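**Re: Is it worth saving an old office tower?** (moved from General Chat)

**pelham_rd** wrote:

Picked up an old office desktop from a clearance and I've been told three different things by three different people. One says put a solid state drive in and it's as good as new. One says strip it for parts. One says take it to the tip. It came with no memory and no drive. Budget is small. It would be for letters, email and my daughter's homework.

**oldsolder** wrote:

"As good as new" is doing a lot of work there. New in what year?

I've read this same advice for seven years and it always comes from people who did it once, on a machine that was decent to begin with. You still have an old processor, an old power supply and fans full of somebody's carpet.

**mintcake** wrote:

Bit harsh. I did exactly this for my mum in February. Solid state drive, two sticks of second-hand memory, fresh paste on the processor, new coin cell. She thinks it's marvellous and it starts up faster than the laptop I use for work.

**oldsolder** wrote:

And what did you spend, counting your own time? People leave that out every single time.

**mintcake** wrote:

It was my Saturday job as a kid, I like doing it. I don't charge my mum.

**gasket_77** wrote:

Before anybody buys anything, what's the model, and has it got a cooler? I ask because clearance machines are often picked over first. Memory and drives go, then the coolers if someone is building a few up. Finding the right cooler for a big-brand office board can be a pain. The mounting holes aren't always where a shop-bought one expects them.

**pelham_rd** wrote:

No cooler. I assumed it was in a bag somewhere and it wasn't. The label on the case is gone, all I've got is a number written on in marker, 818, and I think that was the clearance people's own.

**gasket_77** wrote:

Then that's the first thing to sort. Don't switch it on bare "just to see". Somebody will tell you five seconds is fine. I wouldn't.

**tea_and_torx** wrote:

Five seconds is fine, it will shut itself down. They've had heat protection for donkey's years.

**gasket_77** wrote:

There he is.

And what does he learn in five seconds with no memory fitted? A beep, if he's lucky. It isn't worth it.

**tea_and_torx** wrote:

He learns whether the power supply turns on at all. That's worth knowing before spending money on a cooler. But fine, test the supply on its own then.

**pelham_rd** wrote:

There's a Bosora refurb kit that claims to suit "most office towers": cooler, paste, drive and a cloth. Anyone used one? Reviews are glowing.

**oldsolder** wrote:

2,000 reviews, and the ones I read were all about how quickly it arrived. I'd want to hear from a person who fitted the cooler. "Most" means they haven't checked yours.

**mintcake** wrote:

I had a Tilis drive out of one of those kits and it's been OK so far. Can't speak for the cooler. I do agree about "most". Get the board number off the board itself and search for that, then buy the cooler second-hand from the same model.

**gasket_77** wrote:

Agree with all of that. Check which memory it takes as well, the notch has to match and forcing it will ruin the slot. And label the cables before you unplug any. Masking tape and a biro will do.

**oldsolder** wrote:

I'll say one thing for the big-brand towers, they were put together by people who expected them to be opened. My objection is to the sums. There's a man at Tseng on the ring road selling complete working ones for roughly the price of that kit. You'd get a cooler and memory with it, and you could keep the first one for spares.

**pelham_rd** wrote:

That is annoyingly sensible. Are they any good, or is it another Zatum? I bought a monitor there and it lasted a fortnight.

**oldsolder** wrote:

Ask to see it switched on before you hand over any money. I'd say the same of anywhere.

**mintcake** wrote:

I'd still have a go at the first one. If a cooler turns up cheap you've lost very little.

**pelham_rd** wrote (29/06/2026):

Memory is what I'm pricing up today, and I'm going to hold off on the kit. I've had the side off again and laid the tower down to get a proper look. It's a Dell board with two memory slots, both empty, and the processor is still sitting in its bracket with the lever alongside. The coin cell is there too, though I'll replace that whatever happens. A few of the cables already have white labels on them, so that's one job less, if the labels are right. I'll hunt for the board number tonight and ring Tseng in the morning to see what they want for a complete one. 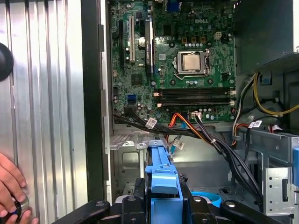
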